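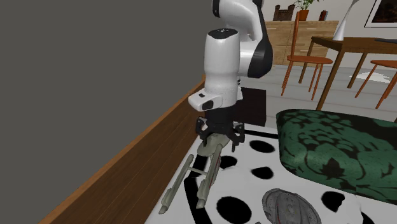
Recoger la habitación, versión simulada: una nave espacial de juguete sobre la cama y un brazo robótico encima.

13 de julio de 2023

Llevo varias semanas queriendo sentarme a escribir esto, y cada vez que me sentaba había algo que recoger antes. Supongo que ya es media respuesta a la pregunta que me hacéis en los comentarios desde que conté que en Gidero habíamos empezado a trabajar con tareas domésticas: ¿para cuándo el robot que me ordene la casa? Pues venid, poneos un café (o algo con hielo, que vaya calor), que hoy toca entrada larga.

Para quien llegue nuevo: trabajo en una empresa pequeña, hacemos sobre todo automatización para almacenes y talleres, y desde enero dedico una parte de mi tiempo a un proyecto interno que se llama Likalel. La idea es sencilla de contar y bastante menos sencilla de hacer. Queremos saber cuánto de lo que hacemos en casa sin pensar, lo de ir por un dormitorio devolviendo cada cosa a su sitio, puede hacerlo hoy un brazo con una pinza de dos dedos. Todo esto lo probamos primero en simulación, en habitaciones hechas por ordenador, con su cómoda, su mesa, sus sillas y su planta en la maceta, y una cama donde siempre hay algo que no debería estar ahí.

Me preguntaba mi hermana por qué no empezábamos con algo más útil, los platos por ejemplo. Y le di la razón a medias, porque los platos son lo que todo el mundo odia. Pero un dormitorio con juguetes me parece una prueba preciosa. En una fábrica, la pieza llega siempre por el mismo lado, con la misma orientación, y si un día llega torcida se para la línea y viene alguien a mirar. En una cama las cosas están como cayeron. La nave de la captura está en diagonal, con esos dos cilindros largos y finos que le salen del cuerpo, y detrás tiene una especie de disco achatado. ¿Por dónde la coges tú? Seguro que ya lo has decidido, y seguro que ni te has dado cuenta de decidirlo. A mí me pasó igual la primera vez. Luego intenté escribirlo en una hoja, como si se lo explicara a alguien por teléfono, y a la mitad de la hoja ya me estaba contradiciendo.

Si la agarras por uno de los cilindros, en la vida real lo más probable es que se te venza hacia un lado o que acabes con el cilindro en la mano y el resto en el suelo (cualquiera que haya pisado una maqueta de noche sabe lo frágiles que son). Si vas al disco, tienes más cuerpo donde apretar, pero es ancho y la pinza se abre lo que se abre. Y en medio hay huecos que a una cámara le cuesta mucho entender. Para nosotros un hueco es un hueco. Para un programa que está intentando adivinar la forma de un objeto con lo que ve desde un solo punto, puede ser sombra, puede ser parte de la colcha, puede ser cualquier cosa.

Y lo de la colcha, ay, la colcha. Blanca con manchas negras enormes. Os parecerá una tontería de decoración, pero una tela así es de lo más instructivo que he visto en meses. Una mancha oscura sobre fondo blanco tiene un borde limpísimo, y los bordes limpios son justo lo que muchos sistemas de visión aprenden a buscar cuando buscan objetos. Le pones al lado un almohadón verde con hojas y pétalos casi negros y ya tienes media cama llena de cosas que parecen cosas y no lo son. En mi casa tengo una funda con limones, y desde que trabajo en esto la miro con otro respeto.

Os cuento cómo lo medimos, sin ponerme pesada. Cada prueba consiste en una instrucción corta, del tipo «quita la nave de la cama», y un tiempo límite. Hicimos 500 intentos con objetos rígidos y variados, cambiando de sitio los muebles y la luz, y salió bien la cosa en casi la mitad. Cuando lo conté en la comida familiar me dijeron que vaya desastre, y cuando lo conté en la oficina hubo caras de alegría. Las dos reacciones me parecen correctas. Un ayudante que acierta una de cada dos veces no te ayuda, te da trabajo, porque vas detrás. Pero hace no tanto yo habría firmado por la cuarta parte.

Lo que más me interesó fue repasar los fallos. Me pasé una tarde entera con las grabaciones y un cuaderno, y hay una familia de errores que se repite muchísimo: el brazo llega bien, baja bien, coloca los dedos a los lados del objeto con una delicadeza que da gusto verla, y entonces cierra un poco antes o un poco después de lo debido y se lleva un pellizco de nada. Después sube muy digno con la pinza vacía y va a depositar el aire donde tocaba dejar el juguete. Tardamos lo nuestro en enseñarle a comprobar si llevaba algo. Una persona lo sabe por el peso y por la piel, sin mirar, y eso en una pinza hay que ponerlo a propósito.

Otra familia es la del «ya está, ¿y ahora qué?». Quitar una cosa de la cama es una orden muy pobre. ¿Dónde va? En casa, la nave va a su balda porque sabemos que tiene balda, y el libro va con los libros. Eso no se ve en la habitación por ningún lado, está en la cabeza de quien vive allí. Cuando un robot deja un juguete encima de la cómoda, al lado de la planta, ¿ha ordenado o ha cambiado el desorden de sitio? Tuvimos una discusión larguísima sobre eso y seguimos teniéndola.

En el taller la cosa va por otro camino, y quiero contarlo porque siempre mezclamos los dos mundos. En enero estuve visitando la nave de Maes, que hace bisagras y herrajes pequeños, y allí tienen 4 brazos funcionando en dos turnos. Descargan piezas, las ponen en bandejas, las apilan. Llevan tanto tiempo haciéndolo que a la gente de la planta le aburre que les pregunte. Y sin embargo, en la misma nave, al final de cada turno, alguien pasa con una caja y recoge a mano lo que se ha quedado por los bancos: un destornillador, un trapo, unos guantes, tres tornillos que no son de la misma medida. Pregunté si habían pensado en automatizar eso y la respuesta fue una risa de las buenas. Recoger un banco de trabajo se parece muchísimo más a recoger un dormitorio que a descargar una prensa.

También probamos durante unas semanas el aparato de Vovside, un brazo sobre ruedas pensado para pisos. Le tengo cariño, de verdad, porque es silencioso y porque la gente que lo fabrica contesta los correos. En mi salón recogió 11 objetos en una tarde. Yo tardé menos en recoger todo lo demás, incluida la manta del sofá, que el pobre ni intentó. Las telas siguen siendo el gran muro: no tienen una forma, tienen la que les da la gana en cada momento. Una nave de plástico o una pelota por lo menos te esperan quietas y enteras. Bueno, la pelota tampoco siempre.

Entonces, ¿pueden o no pueden? Mi opinión, a fecha de hoy y con derecho a cambiarla: en el taller pueden con todo lo que se repite y con casi nada de lo que sobra. En casa pueden con cosas sueltas, rígidas, de tamaño cómodo, si hay paciencia y si no te importa repasar después. Para una persona que no puede agacharse, eso ya tiene valor, y me gustaría que habláramos más de ella y menos del mayordomo de las películas. Mi madre, con la espalda como la tiene, estaría encantada con un cacharro que solo supiera levantar cosas del suelo y dejárselas en la mesa. Ni ordenadas ni nada, solo en la mesa. Se lo pregunté y me dijo que además lo quería en verde.

Varios me escribisteis preguntando si lo de la simulación no es hacer trampa. Entiendo la duda, yo también la tenía. Una cama por ordenador no huele a nada, no tiene migas y se puede volver a dejar como estaba pulsando un botón. Pero precisamente por eso puedes dejar el brazo practicando 24 horas seguidas sin que se canse nadie ni se rompa nada, y colocar la nave del derecho, del revés, medio metida bajo el almohadón o con los cilindros asomando por el borde. Luego lo pasas al brazo de verdad y te llevas el disgusto correspondiente, porque el rozamiento nunca es el que habías puesto y la luz de la tarde entra por donde quiere. El disgusto es cada vez más pequeño, eso sí. Antes de verano pasamos a la mesa real unos cuantos juguetes y me fui a casa contenta.

Para la próxima entrada me gustaría hablar de cajones, que son un mundo aparte, y de por qué abrir uno me parece más difícil que coger un huevo. Si tenéis en casa algún objeto que os parezca imposible para un robot, contádmelo en los comentarios con todo el detalle que queráis, que los estoy apuntando para meterlos en las pruebas de otoño. De momento van ganando los calcetines, con mucha ventaja, y en segundo lugar el cargador enredado con otro cargador.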